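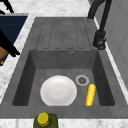
Tutorials > Simulation > Grippers

Comparing two grippers in the Prukus kitchen

By Fedir Levchenko

This page covers a side-by-side test of a two-finger gripper and a five-finger hand on the sink task in Prukus. You need a working install and both hand models loaded. Run everything from seed 3764 so the objects start in the same places.

1. Open the sink task and set the controller to Sterko. Leave the gains alone for now.
2. Set the episode limit to 30 seconds.
3. Run 28 episodes with the first hand, then swap the model and run 28 more.
4. Save the contact log after each batch. The viewer does not save it for you.
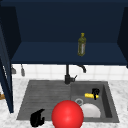 Contact settings matter more than finger count in this test, so check them before you blame a hand. The defaults are fine for flat objects and poor for anything with bumps. Pause when two dark prongs are on the yellow object at the back of the basin, as they are in this view, and read the contact points in the side panel. If the list flickers between steps, halve the time step and run again. Do the same check for the black hand near the red sphere - with its fingers bunched up like that, it can report contacts between its own fingers.

For scoring, I count a pick only if the object stays held until the episode ends. Write down the camera view too. A view along the drainboard hides less of the counter behind the basin, and I use it to check placements.
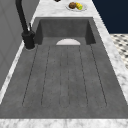 Plate with corn on the counter behind the basin, view along the drainboard.

5. Export both logs to one file and sort by object.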